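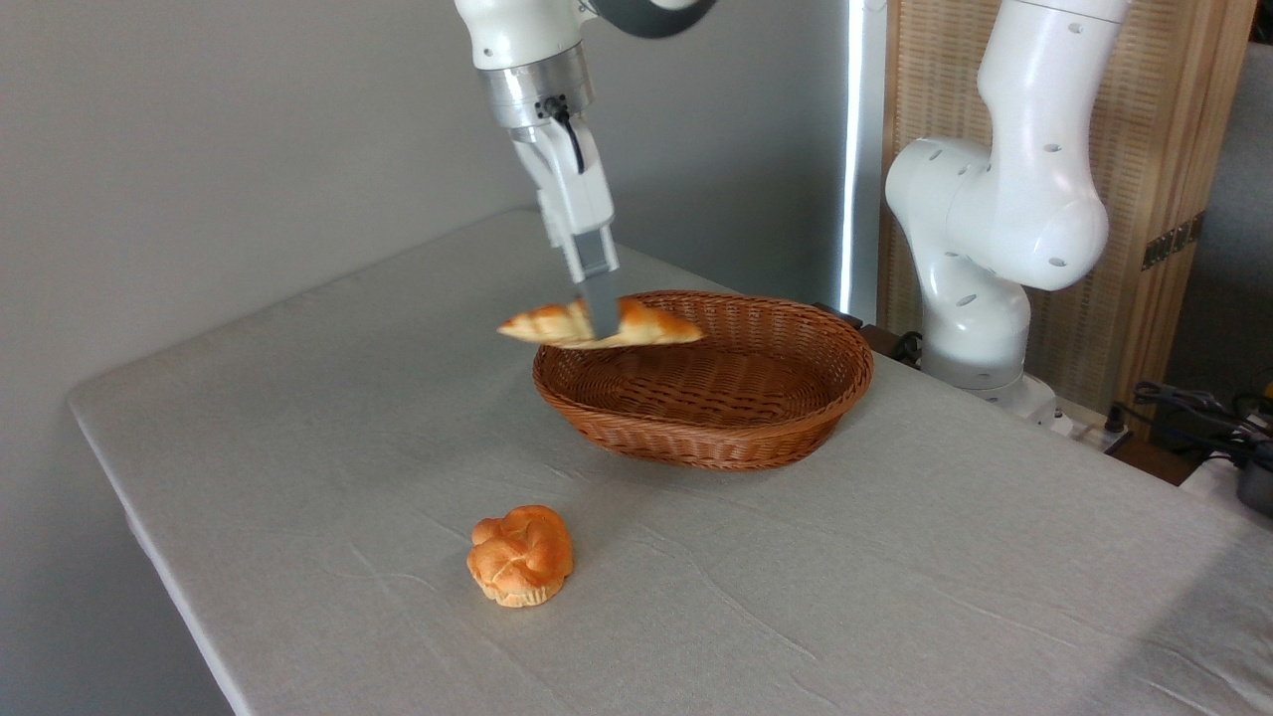

Photo: Zaltomwood

I have been trying to make a decent croissant since June, and I have opinions now. So many opinions. My kitchen has had flour in the drawer tracks for weeks and I've stopped trying to get it out.

It started because the bakery on our corner closed for renovations and I got grumpy about it. I figured, how hard can it be, it's flour and butter and you fold it a few times. I'd made pie crust! I'd made cinnamon rolls that people asked for twice! So I printed out a recipe, bought a pound of the regular store butter and went at it on a hot afternoon with the windows open.

You can guess how that went. The butter came out of the sides like toothpaste. By the second fold I was basically kneading it in, and what I pulled out of the oven was six very rich dinner rolls sitting in a puddle. I ate two of them standing up and felt ill.

Attempt number two was better because I did it at five in the morning, before the kitchen warmed up. If you have no air conditioning and you want to do this in summer, that's really the whole trick, get up early and put the rolling pin in the freezer the night before. I also switched to a butter with more fat in it. There's a little import grocery in Omer Square that sells a 400 gram block, and one block does a batch with a bit left over for toast. It costs more than I like to say out loud.

The flour took me longer to sort out. Bread flour fought me every time I tried to roll it, it just kept springing back like a rubber sheet, and all-purpose tore. I ended up doing half and half, which I have since seen people online get very worked up about (do not go in the comments on that one). Half and half works fine for me. My dough weighs in at 920 grams before the butter goes in, and I cut it in two so I'm not wrestling with the whole thing on my tiny counter.

Resting! I was so bad at resting. The recipe says an hour in the fridge between folds and I'd give it twenty minutes and think, well, it feels cold. The outside was cold. The middle was still soft, and the butter broke up into little chips on the next roll and I'd get bread with holes in it instead of layers. Now I set a timer and go do laundry, or I take the dog up the Wihongi trail and back, which is almost exactly an hour if she doesn't find anything dead to roll in.

Proofing is where I still mess up about one time in three. They should wobble when you shake the pan. I mean really wobble, like gelatin. If they only sort of shiver, leave them alone. I used to put them in the oven with the light on and that was too warm, the butter started leaking before they ever got baked, so now they just sit on top of the fridge with a big plastic bag over them until I come home from the store.

Oh, and the egg wash, two thin coats. One before they proof and one right before they bake. I skipped the first coat for ages and they came out kind of dull and patchy.

Somebody asked me if it's worth doing, when you can buy one for a few bucks. Money-wise, no way. I added up my receipts last week, which was a mistake, and between the butter and the good rolling pin and the marble slab I got at the Tramia outlet, I'm at $1,327. That slab was most of it and I regret nothing, it also makes a great place to cool fudge.

The bakery has opened again, by the way. I went in the first morning and had a plain one with coffee and it was a lot better than mine. I took a second one home and cut it in half on the counter to look at the layers. Theirs are thinner than mine and more even, so I think I'm rolling the last fold too thick. Going to try again this weekend with the other half of the dough, it's in the freezer behind the peas.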